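About Us

Hi, I'm Celina, and I run the Flolwood Museum of Everyday Things with a small team and a lot of donated shelving. If you've landed on this page because somebody told you there's a museum over the old feed store with a drawer full of nothing but bus transfers, yes, you've found us. Come on up. The stairs are steeper than they look, and there's an elevator around the back by the loading door if you'd like to skip them.

I grew up three streets from here. My grandmother kept everything - seed packets, church bulletins, the little cards that came with new stockings - and when she died my mother and I spent most of a winter at her dining table going through shoeboxes. We kept meaning to throw things out. I'd pick up a receipt for a pair of boys' boots and end up on the phone with a cousin for an hour, working out which boy and which boots. By spring I had a spare bedroom full of paper and a very patient husband.

That was the start of the collection. The museum itself came later, when the town let me put two glass cases in the library hallway for the December holidays. I filled one with Christmas shopping lists and the other with things people had used to decorate trees when they couldn't afford ornaments. I thought it would be up for a couple of weeks. People kept bringing me more stuff! One man left a grocery bag at the front desk with a note that said "for the lady with the lists," and inside was every lunch pail his family had owned since the glass plant opened. We still have the pails. We still have the bag, too, come to that.

What we collect

Things that were used in Flolwood or in the farm country out toward Okadia, and that come with a story, or at least part of one. Right now there are 2,572 objects in the catalog, and only 358 of them are out on display at any one time. The rest live in the back room in gray boxes, and if you want to see something in particular you can ask ahead and we'll bring it out for you.

We like kitchen things, work clothes, school things, signs from closed shops, and handwriting of any kind. We're always looking for anything from the Kuruc Bakery, which fed this town for longer than I've been alive. We have the bread tins and one of the paper hats, and I would dearly love a delivery book. If your uncle drove the truck, please call me.

We don't take pianos. I'm sorry. I've had to say it so many times that it now has its own line in our collecting policy.

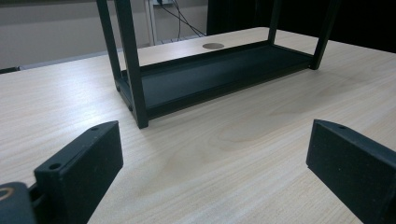 Black metal frame on a light wood tabletop.

Who we are

Khoa Từ looks after the catalog. Before he came on board it was a set of index cards in my handwriting, some of them with recipes on the back, and he typed in every single one (he left the recipes in the notes field, so you can search our database for lemon bars). If you write to us with a question about an object, you'll most likely hear from Khoa, and he'll probably send you more than you asked for.

Naveed Rizvi builds our displays. He used to fit out shoe stores and he has strong feelings about lighting. The long case by the window, the one with the aprons, is his, and so is the pull-out map of the old trolley route that kids always go for first. He's teaching me to write shorter labels. I'm a slow student.

Dima Hattar runs the school visits and the Saturday-style sessions we call Open Table, where you bring in something from home and we all try to figure out what it was for. Dima never lets on if she knows the answer already. Her record for the group giving up is a thing with a crank that was for pitting cherries, and two people still don't believe it.

Archie Paterson takes the recordings. He sits down with people for an hour or so, gets them a coffee and asks about their first job or what was on the corner before the bank. You can listen to most of them at the phone booth near the entrance. I'd start with the one about the flood and the wedding cake.

How we pay for it

Getting in is free and I plan to keep it that way as long as I'm in charge. We get a bit of money from the town, a bit from the gift shelf and the rest from our Friends, who pay what they can each year and get a newsletter and first pick at the duplicates sale. Last year the sale raised enough for new archive boxes and a dehumidifier, which I was more excited about than any grown woman should be.

We also do some outside work. If you've seen the Zilter exhibit at the county building - the one about the button factory and the women who ran the carding room - we made that, and it has a guest book with 1,000 signatures in it. Some of those people told us their mothers worked there, and Archie has been calling them back ever since.

Coming to see us

There are 3 rooms and most people spend an hour. Strollers fit everywhere except the narrow bit behind the barber chair. You can take pictures, you can sit in the barber chair, and you can open any drawer with a green knob. Please leave the red ones to us.

If you want to bring a group, give us a little notice so Dima can set up. For research visits write to Khoa and tell him what you're after, even if it's vague. "My grandfather's shop, I think it sold paint" was enough for him to find a photo, a price list and the shop's front step.

And if you're clearing out a house and feeling swamped by it all, call before you rent the dumpster. I can't promise we'll take anything, but I'm happy to come over and look through a box or two with you. I did it for months with my mother and I still think about those afternoons.

Page last updated 6/29/24. The phone number and opening hours are on the Visit page.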